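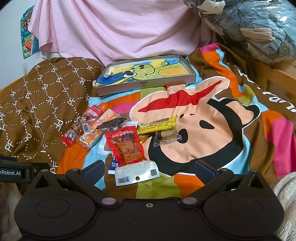 Re: Snack boxes by post, and the new price

From: Meinir Ellis
To: Skercombe food-buying list
Date: 16 Jun 2023

Ffion Gape wrote:

> Hello all. Dotanport have come back with an offer for the list. If we
> commit to monthly boxes until November they will hold the members'
> rate and send every household a mixed box of snacks, chosen by their
> Volus service, which learns what you like from what you rate. Their
> leaflet says members save up to 14 pounds a month against the shops.
> I think it's a good deal and a bit of fun, and it would save us the
> bother of the big order. Could people say yes or no by the end of the
> month?
>
> Ffion

Ffion, thanks for chasing them, but I'm a no for now and I'd like to see some sums before anyone else says yes.

"Up to" is doing a lot of work in that leaflet. Up to 14 pounds against which shops? I wrote and asked, and the reply said "leading retailers", with a link back to the page I had just been reading. If they are comparing with single packets from a station kiosk then I can well believe it. I don't buy my crisps at a station kiosk.

Then there's the weight. The leaflet gives a number of items and never the grams. I had two trial boxes in the spring and put everything on the kitchen scales, packets and all. The second one came to 238 grams lighter than the first, for the same money and the same number of items. Perhaps the second was all puffed things and the first was all nuts, but you'd think a firm that wants a commitment until November could print the weight on the lid.

As for Volus learning what I like, I gave the lowest rating to anything with coconut in it, both times, and both times I was sent a cheery email saying my next box would be "even more you". I haven't had a third, so I can't say whether the coconut has gone. My guess is that they send out whatever they have a lot of, and I don't much mind if they do, but then they should charge accordingly.

What bothers me more is dropping the big order. Price in the lower town will still split a case for us if we ask before he does his own buying, and he writes the cost per kilo on the slip without being begged for it. If we stop for five months I doubt he'll keep the slot open. He has said as much to me, though he was up a ladder at the time and may have wanted me to go away.

Some questions for Dotanport, if you're writing to them again:

What does a box weigh, at the least?
Can a household leave early, and what does it cost them?
Who pays when a box turns up crushed?
Is the held rate the price now, or the price after the rise they mention in the small type on the back?

That last one matters. I read it three times and I still think you could take it either way - and when a sentence about money can be read two ways I assume the dearer one.

If the answers are good I'll change my mind. Could we also put off the end of the month until we've had them? They set that deadline and I don't see why we should keep to it.

I still have the leaflet and both packing slips if anyone wants copies. The scales are free to borrow too, but they need a new battery.

Meinir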